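The road to Hestodthorpe, and the people who keep walking it

Every June a small lay association leaves its parish and walks for 12 days. Romain Rey went with them for the second time.

At five in the morning the church hall is already full of rucksacks. Somebody has made tea in a very large pot, and the pilgrims drink it standing up, without many words. There are 70 of us this year. The youngest is a student of music, and the oldest is a retired baker who has walked to Hestodthorpe so many times that she does not take the map out of her bag.

The Companions of the Road are a Catholic lay association, but they do not ask for a certificate at the door. I met two Methodists on the first day and a man who told me, with great politeness, that he believed in nothing before lunch. All of them carried the same blue ribbon on the shoulder strap. All of them stopped when the bell rang for the midday prayer, even the man who believed in nothing, who took off his hat and looked at the hedge.

Rosine Arnaud has led the walk for many years. She is a small woman with a strong voice, and she walks at the back. I asked her why the leader is not in front. "The ones in front know where they are going," she told me. "I want to be with the ones who have a blister."

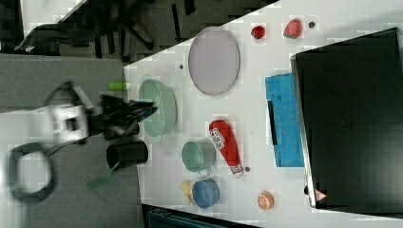 A saint with few papers

The pilgrimage goes to a well, and the well belongs to a hermit about whom very little is certain. The oldest account is a few lines in a monastery book, copied later by a monk who did not trust it. He writes that the hermit gave water to travellers and asked them in return to carry one stone to the next village, where a bridge was needed. The bridge is still there. It has been repaired many times, and it is possible that no stone of the hermit's time is left in it.

For this reason every pilgrim carries a stone. It must be small enough to close in the hand. Most people take one from their own garden, and some write a name on it with a pencil. On the last evening the stones are put down beside the well, and there are no speeches. I had expected to find this part a little theatrical. Last year I found it so. This year I had a name on my stone, and I thought differently.

The history is kept by Amarachi Ibrahim, who teaches Latin and spends her holidays in diocesan archives. She is careful to separate what is written from what is only repeated. The story that the well never freezes, for instance, she has found in no document before the time of the railways. She still tells it to the children, but she tells them also where it comes from.

The days in the middle

The first two days are easy, because everyone is new and talks. The last two are easy also, since the hills are behind you. It is the middle of the road that the old pilgrims speak of with respect. After Prenia the path climbs through a forest of pines and does not offer any view for half a day. It rained on us there from breakfast until vespers. We sang the psalms in the rain, badly, and then we stopped singing.

That evening we slept on the floor of a school. Romain Lebrun, who is a deacon and cooks for the group, had arrived before us with the van and had prepared lentils with carrots. He read us the Gospel of the day while we ate, because he could see that no one would stay awake for it afterwards. I do not think I have ever listened so well.
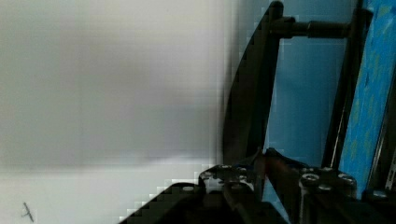 There is confession each night for those who want it, and there is silence each morning for the first hour. The silence is the thing that newcomers fear most. By the fourth morning they protect it — I saw a young man give a very severe look to a person who only wanted to ask the time.

Not everything is peaceful. There was a quarrel about the route, as there is every year, between those who wish to keep the old path beside the main road and those who prefer the quieter one by the canal. The old path is more faithful to the sources. The canal has fewer lorries. Rosine let both parties speak and then took us by the canal, and some of the older members walked that afternoon in a silence that was not on the programme.

What it costs, and who pays

The association asks no fixed fee. A box stands on the table at the first supper, and each pilgrim puts in what is possible. Last year the box and the gifts of the parishes brought 3000 euros above the costs, and the money went to the hostel at Nnaji House, where the association receives families who come to visit relatives in hospital. Maëlys Vasseur directs the hostel. She walked with us for three days and then had to go back, because a family was arriving.

"People think the pilgrimage is the holy part and the hostel is the work," she said to me near the lock, while we waited for the slow ones. "I would not be able to say which is which." 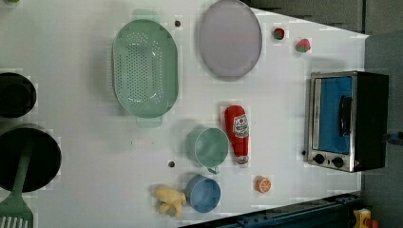 We came down into Hestodthorpe in the late afternoon. The parish had opened both doors of the church, and the children of the village were sitting on the wall to see us pass. The bishop was not there this time. Instead the parish priest received us, and he washed the feet of the first pilgrim and of the last, as is the custom. The last was Rosine, naturally. She objected a little and then she sat down.

The Mass was long and very simple. The psalm was sung in three languages, and the hymn at the end was number 803 in the old book, the one which everybody there seems to know from childhood. I do not know it from childhood, but I have now learned two verses.

Afterwards we walked to the well by candlelight. One after another the pilgrims bent down and left their stones. The baker stayed for a long time. The student held her arm on the way back up, and they were talking about bread.

Inscriptions for next June are opened after Easter. Groups from other parishes are welcome and should write to the Pilgrimage Office, saying how many walkers they expect and if any of them will need a place in the van. Boots should be worn for some weeks before the departure. The stone you can choose on the last day at home.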